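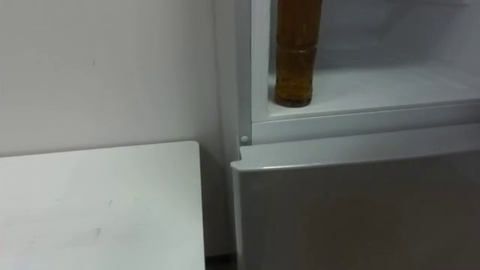
Wolby pauses kitchen robot trials after fridge doors left open overnight

27 Aug 2026

Wolby has suspended the overnight running of its domestic helper robots after a software fault left them convinced that fridges were shut when they were not.

The company said the problem affected all 8 of the machines at its test flats in Burier, where they spend their days fetching drinks, putting them back and closing the door behind them. The last of these steps had been going less well than the logs suggested.

According to a notice sent to trial partners, an update installed in March changed the way the robot decides that a door has closed. Earlier versions pushed until they felt firm resistance and then looked again. The new one saved time by skipping the second look. Any resistance would do, including that offered by a stiff hinge, a badly placed chair or, in one flat, a mop.

Having met the mop, the robot recorded a success and went back to its charger.

"The system was reporting a completion rate that we were very pleased with," the notice says. "We are now less pleased with it."

The fault went unnoticed for months because the flats are cleared and restocked each morning by staff who assumed that colleagues on the late shift had left the doors ajar. The late shift, for its part, had been complaining about the early one. Relations are said to be improving.

It came to light when Sriwong, which manages the building, queried an electricity bill that was 700 euros higher than expected. A check of the overnight records found compressors running without a break until breakfast. On 4 nights the kitchen alarm had also sounded, and the robots, which are programmed to leave alarms to people, had left it to people who were at home in bed.

Wolby said there had been no injuries. The losses were confined to food, mostly milk, and a freezer drawer that had to be chipped out by hand. It described the safety risk as low but accepted that a household relying on the robot to put away medicines or baby food would take a different view.

The second look has been restored, at a cost of 2 seconds per door. The company is also adding a check on the small switch that works the interior light in many fridges, where the model allows it. Until both changes have been tested, the robots will work only while somebody is in the flat, and staff have been asked to shut the doors themselves at the end of the day.

Javau, which supplies the arms, said its hardware had performed as instructed throughout.

Trials are expected to return to a full timetable once the update has been signed off. Wolby gave no date. The mop has been moved to a cupboard, which the robots are not yet able to open.

Related items
Burier test flats to get second lift after delivery robot queue
Javau recalls wrist joint over loose cable clip
Window-cleaning robot cleans same window all weekend
Sriwong to charge building tenants for robot parking

Contact the newsdesk | Corrections | © 2026 | Back to top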